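3.2 Setting and materials

The study was carried out in Collham, a market town where most households buy fresh food from a single covered hall and two small grocers. We recruited households through letters left at the hall and through the town library. Of the 1,070 households that received a letter, 619 returned the first questionnaire. Only those that completed both rounds are included in the analysis of shopping habits in Section 4.

The questionnaire asked how often fruit and vegetables were bought, where they were kept at home, and who in the household decided when an item was no longer fit to eat. The last question was added after a pilot in April, when several people told us that they and their partner followed different rules. One would cut away a soft spot and eat the rest, while the other would throw the whole item out. We had first planned to treat the household as a single decision maker — the pilot made that hard to defend.

Storage was recorded as open (bowl, basket, tray or bare surface) or closed (refrigerator, cupboard, bag or lidded box). Interviewers Radka Ristić and Dzifa Agbeko used a tabletop arrangement during the home storage task to help participants talk about where things are kept. Participants were asked to say which items they would keep together, which they would keep apart, and which they would eat first. Answers were written down in the participant's own words and coded later.

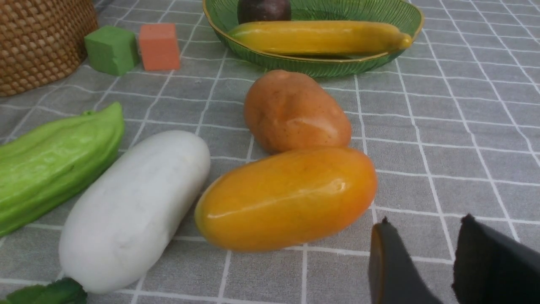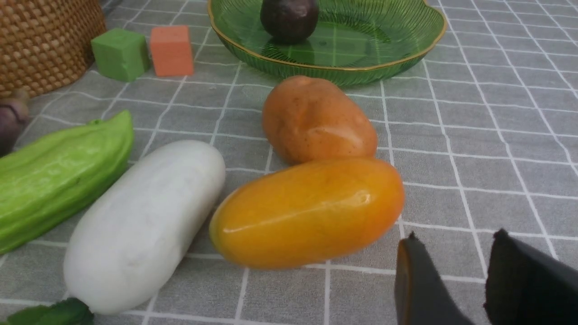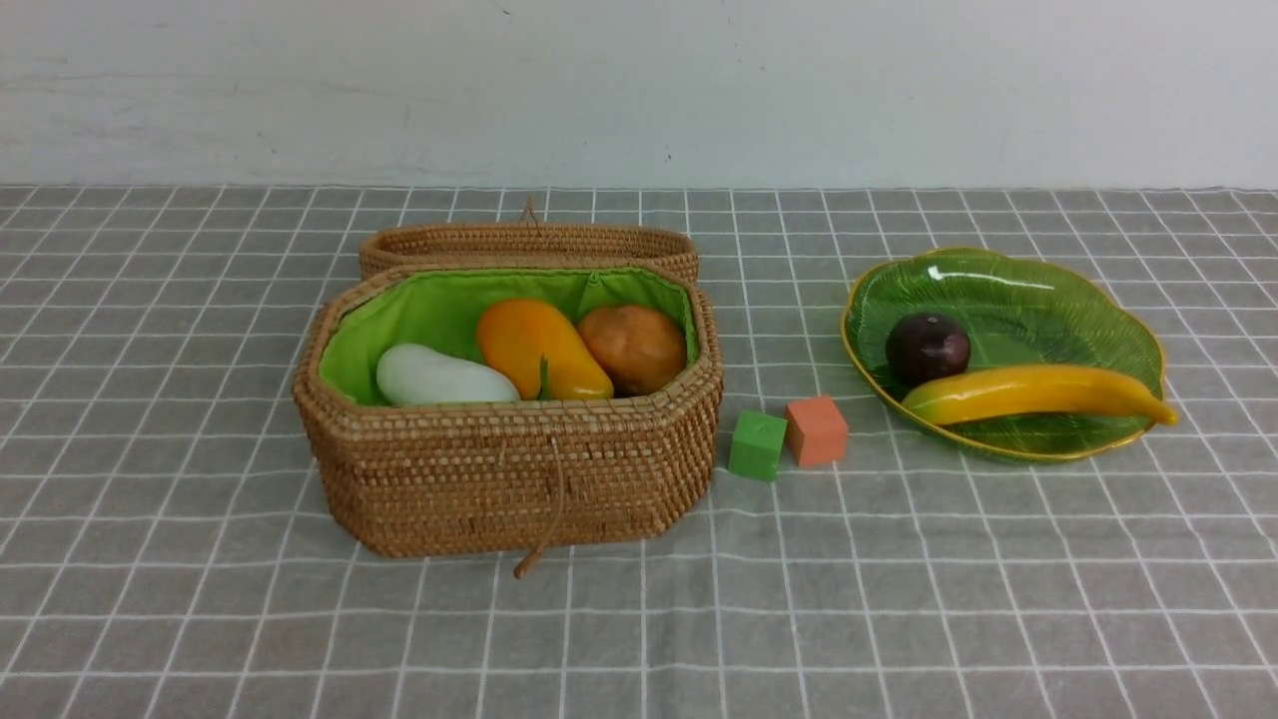
Figure 6. Views of the tabletop arrangement, on the gray gridded cloth.

3.3 Coding of answers

Two coders worked separately on the written answers. The code list had 11 entries, covering reasons such as ripeness, smell, price, habit, lack of space and advice from a relative. An answer could receive more than one code. Where the coders disagreed, the answer was read again by a third member of the team, Azra Vukčević, whose decision was final.

Most disagreements concerned the line between habit and advice. A participant who said "my mother always kept them out" could be placed under either. We gave both codes in such cases unless the participant went on to say that they had stopped thinking about it, when only habit was used.

Answers about price were coded only when cost was mentioned directly. General remarks about waste, such as "it's a shame to throw it out," were kept under a separate code and are discussed in Section 5.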